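We use cookies to improve your visit. Accept all | Manage settings

Who gets asked before the machine arrives

At Grutis, the packing floor in Wuvley where I worked until May, 200 people were told their jobs would "evolve". Most of the change so far is small. Staff work with hand-held grippers, picking up tubs the way a robot will later have to, and a shift that used to be lifting is now mostly repeating one careful movement.

Su-chen Lai has 20 years on the line and her wrist knows how hard to squeeze thin plastic. That knowledge is being collected - and she is paid the old rate for it. I think that is wrong. The skill has a price when the supplier sells it on.

The work is tubs with green rims, on a white surface.

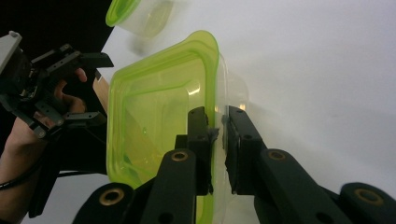
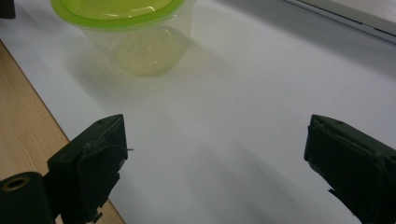
What a fair deal would look like

Pay for the teaching, in writing, before it starts.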